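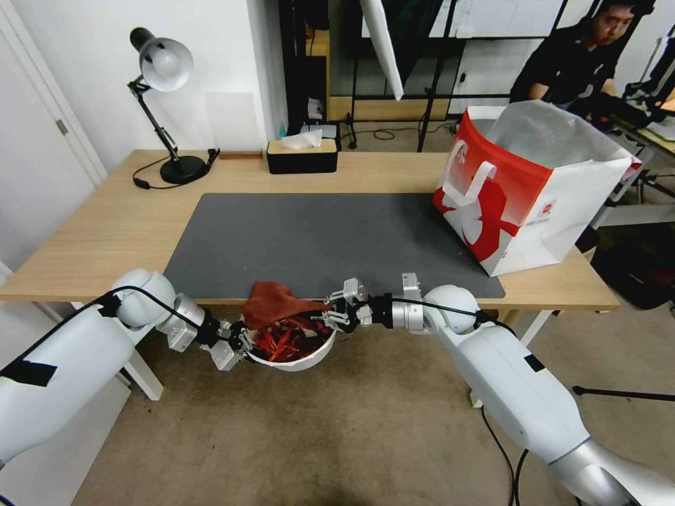

The white bowl, with a dark red cloth over the top.

Trereo Table Mat, dark grey

We first made this mat for people who like to eat with their hands and then have to live with the table afterwards. It covers the middle of a good-sized desk or small dining table, lies flat, and gives you somewhere to heap a pile of crayfish without fetching out every plate you own. Put a bowl at one end for the shells, a folded towel at the other for your fingers, and you are more or less ready.

The dark grey was Geeta Chauhan's choice. She does all our colours here in Brunuvcombe, and she wanted something that would sit quietly on pale wood and let the food do the showing off – I had argued for cream, and I'm very glad I lost!
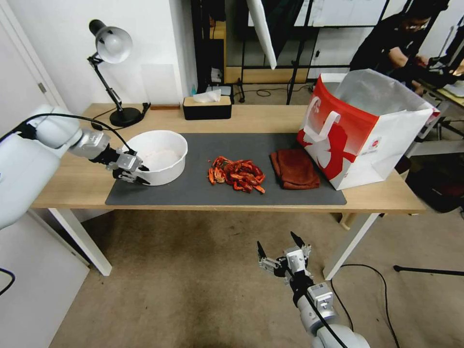

It wipes down with warm water and a drop of washing-up liquid, and I'd do that the same evening if you can bear to get up. Please don't put it in the dishwasher or fold it for storage. Rolled is fine, and we send it out rolled, with a cotton tie.

Mats ordered from Plostell come with 22 days to change your mind, and postage is free on two or more. The next batch is due in June.
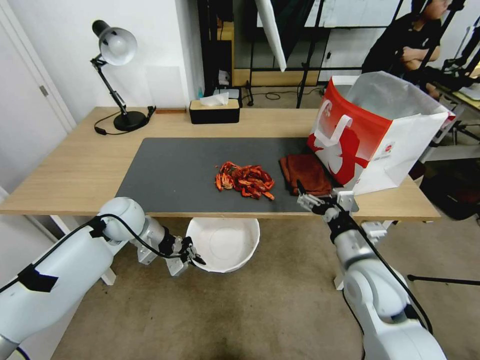

Garnet Girard wrote to say that the mat has been on the kitchen table since it arrived, seafood or no seafood, and asked whether we might make a longer one for big family suppers. We are looking into it.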